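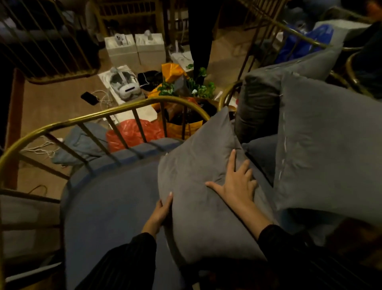 Gray cushions on a blue seat with a brass-colored rail. Plumping is one of the services on the new Flanance menu.

Rernness firm wants $19 a visit to straighten your couch

28 Oct 2026
By the Home & Money desk

Would you pay a stranger to come over and fix your throw pillows? A company in Rernness is betting that you will, and it wants a monthly commitment while it's at it.

Flanance, which has cleaned apartments in the Ridum district for the past three years, began selling what it calls a "soft reset" this week. For $19, a worker spends 10 minutes on a single seating area. Cushions get plumped, squared up and set back in place. Blankets get folded. Crumbs, according to the price list, are extra.

The company says the idea came out of its regular cleaning jobs. Customers kept telling its crews that the living room looked better afterward even when the floors had only had a quick pass, and the company decided the cushions were the reason. It did not say how it reached that conclusion, and a request for any survey or customer numbers behind it went unanswered except for one figure. Flanance says 789 households have joined a waiting list. Joining the list is free and takes an email address, so make of that what you will.

The pitch leans hard on the newer kind of furniture that has turned up in a lot of living rooms lately — velvet cushions, curved seats, thin metal rails where a solid back used to be. Flanance argues that these pieces are fussier than an old sofa. A cushion on an open-backed seat has less to rest on, the company says, so it slumps sooner and the slump is easier to see. Velvet also shows every handprint.

That last part is true, as anybody with a velvet cushion can tell you. It is also true that you can brush the pile back the other way with the flat of your hand, which takes a few seconds and costs nothing. Feather fillings respond to a squeeze from both sides. Foam ones mostly don't respond to anything, and no amount of professional attention will make a tired block of foam stand up straight. The Flanance terms mention this in small type, where they note that results "depend on the fill."

There is also the question of what happens to the rest of the room. The soft reset covers the seat and whatever is sitting on it. It does not cover the floor. Boxes, chargers, game gear and anything else lying on the carpet stay where they are, unless the customer moves up to the full tidy, called Bravo. The company would not give a price for Bravo and said it varies by room. A cynical reader might suspect that the cushions are there to get somebody through the door, at which point the carpet starts to look like a problem worth paying for.

Flanance denies this. In a written statement it said many people "want one calm corner and are happy to leave the rest for another day," and that its workers are told not to bring up Bravo unless they are asked.

Anyone thinking of signing up should read the plan details first. The $19 price is for a single visit. The monthly plan renews on its own, and a missed appointment counts as a used one. Customers who sign up before the end of November can cancel without a fee. After that the terms say only that "standard conditions apply," and those conditions had not been posted on the company's site when we looked.

The service is limited to Ridum for now. Flanance says it will decide on the rest of Rernness over the winter.

Last updated: 4:10 p.m.

Comments

couchdweller: I have four cats. They can come do my cushions at 9 and again at 9:15

ridum_renter: Used them for regular cleaning last year and they were fine, on time and everything. Not paying for this though. The auto renew on the cleaning plan was a pain to get out of too.

M. in Rernness: My mother can't bend down or lift much anymore and she likes her front room to look nice. I could see this being worth it for her once in a while. Wish they'd do the floor for the same money.

plainjane: "Depend on the fill" lol

oldtownreader: Does the 10 minutes include taking their shoes off? Serious question, we have pale carpet.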